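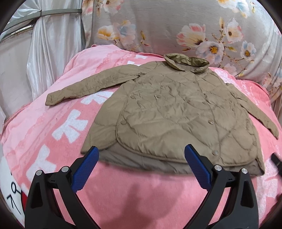 1/ I've been mad about quilting for years and I want to talk about the lines, the plain old stitching that holds the layers together! People look at the patchwork and forget the stitching, and the stitching is where all the puff comes from. Look at the front of the khaki jacket, with those big curving lines and the uneven puffy cells between them. Straight rows would give you a completely different coat.

2/ Quick basics for anyone new. A quilt is a sandwich: top, wadding, backing. Quilting is the stitching that goes through all 3. Patchwork is only one way of making the top. You can quilt a single piece of plain cotton and it's still a quilt (my favourite kind, as it happens).

3/ The closer your lines, the flatter and stiffer it gets. Spread them out and you get loft, that lovely squashy height. Go too wide and the wadding can shift about in the wash. Always check the packet, it'll tell you how far apart you're allowed to go.

4/ My first one was a cot quilt in pale green. I stitched it so densely it could practically stand up on its own. It lives under the cat now and she's very happy with it.

5/ If you're ever near Pliston, please go to the Vuorinen textile rooms. Up the stairs, turn left, and there's a whole wall of quilted petticoats. One has a border of feathers and shells all done by hand, and the stitches are so tiny I had my nose on the glass. Small shop, good scones next door.

6/ Someone asked about thread. I use Tiditz cotton for hand work, the slightly waxy one on the cardboard reel. It doesn't knot up on me the way others do. I bought 2 reels of the mustard in September and I'm nearly through both, which tells you what sort of winter it was.

7/ Marking! Chalk for dark fabric, a hera marker for light. I've had blue pen come back as a brown ghost after ironing and I'm still cross. Test on a scrap. Test on a scrap again.

8/ The Budness quilt is nearly there, by the way. I named it after the bay where we had our holiday, because I wanted all the lines to look like the tide marks. 129 squares in the top, mostly greys and one very loud orange. I drew the waves freehand with a dinner plate and a saucer and just kept going.

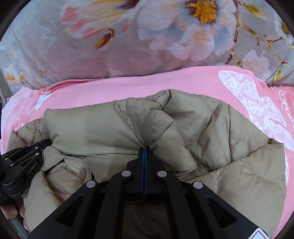 9/ Big prints are another thing I'll go on about if you let me. A really large flower does so much of the work that you can keep the quilting quiet, and it looks gorgeous from right across the room. The grey floral blanket behind the bunched-up jacket has exactly the scale I mean, one huge bloom in white, pale pink, peach and dusty blue with a golden-orange middle. Imagine cutting that up into little squares. You'd lose the lot!

10/ So what I do with a big floral is leave it whole in the centre and build borders round it. Then I stitch round the petals, following the print, and put something loose and wavy in the background. It's slow going but it's so relaxing.

11/ The other trick is to turn it over. With a plain backing, your stitched petals show up as a sort of line drawing on the reverse. I sometimes like the back better than the front.

12/ Hand or machine? Both! I do the long wobbly lines on the machine with the walking foot on, and the bits near the middle by hand in the evening. A row takes me 47 minutes if the radio's good and far longer if it's very good.

13/ Right, the binding's waiting for me and I've put it off long enough. Show me your wavy lines please, especially the wonky ones. And if anyone's found a thimble that stays on a thin finger, I'd love to hear which.

Last updated: Apr 23, 2018

Recent threads
Wool wadding or cotton?
What I brought home from Pliston
Tide marks: starting the Budness quilt
Needles, and why mine keep bending
A very slow guide to binding corners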